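Trulodstead After Dark: moth and bat survey, second progress report to the Kurek Fund

Sep 25, 2024

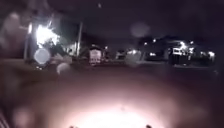
So what has the grant paid for since the spring report? Mostly it has gone on two heated bat detectors' worth of repairs, a proper moth trap with a battery that lasts the night, printing, and Dorota's travel, with a bit left over that I'll come to at the end.

I'll start with the moths, as they've been the big success. We ran the trap on 37 nights, which is more than I promised you in the application and more than my family would have liked. We recorded 132 species. I had guessed at well under a hundred, so I was very happy to be wrong! The churchyard was the best spot by a long way, then the allotments, then the strip behind the old Tinov works where the brambles have been left alone. The recreation ground was poor all summer. I moved the trap to the far hedge in August to see if that helped and it did a little, though not enough to get excited over.

Dorota Stępień has checked all the tricky ones for me. There are some small brown moths that I simply can't tell apart, and I've stopped pretending that I can. She has asked me to hold back four records until she's had a second look, so please treat the species total as likely to shift by one or two in the final report.

Bats have been slower. We had a good run of recordings in June and then one detector packed up, and the other began cutting out whenever the air got damp (in an English summer, so you can imagine). Both went off for repair and we lost nearly five weeks. I was pretty fed up. Since they came back we've got 723 usable recordings, nearly all of them common pipistrelle, with a fair number of soprano pipistrelle along the brook and a handful that might be noctule. Aleksandra Śliwiński is working through the sound files in the evenings and is a bit over halfway. She's careful and I don't want to rush her, but it does mean the bat section of this report is thin.

The public walks were meant to be six and we've done five. One was rained off, and I'd like to run it in October if you're happy for that to come out of this year's money. The best attended was the July one, when we had to ask people to share torches. A few of the younger ones stayed right to the end and one has since built her own trap out of a bucket, with good results - two of her moths are on our list. We also did an evening at the school, which wasn't in the plan but cost us only photocopying.

We've had one proper problem, and that's access. The Grarketti land on the north side of the village changed hands in May and the new owners haven't agreed to us going on it at night. They've been perfectly polite about it. I've written twice and offered to go round and explain, and I'm waiting to hear. If it's still a no by the end of October I'd suggest we swap that plot for the lane down to the brook, which has similar hedges and belongs to the parish. Could you let me know whether that counts as a change to the agreement? I've read the terms again and I can't work it out.

On spending, we're under on travel and over on equipment, and the two nearly cancel out. The repairs came to more than I'd allowed. Dorota has been staying with friends when she comes over and so hasn't claimed for accommodation at all, which I've told her she's welcome to do. The full figures are on the separate sheet with receipts. One receipt is missing, for batteries, and I've put in the bank statement for that one.

Between now and the end of the grant I'd like to finish the last walk, keep the trap going at the churchyard for as long as it's mild, and get the sound files done. Then there's the booklet. We have 11 pages drafted and I keep fiddling with the introduction. Aleksandra thinks it needs a map and she's right, so I've asked for a price from the printer and will send it on when I have it.

I'm away for a week from the second of October but I'll be picking up emails.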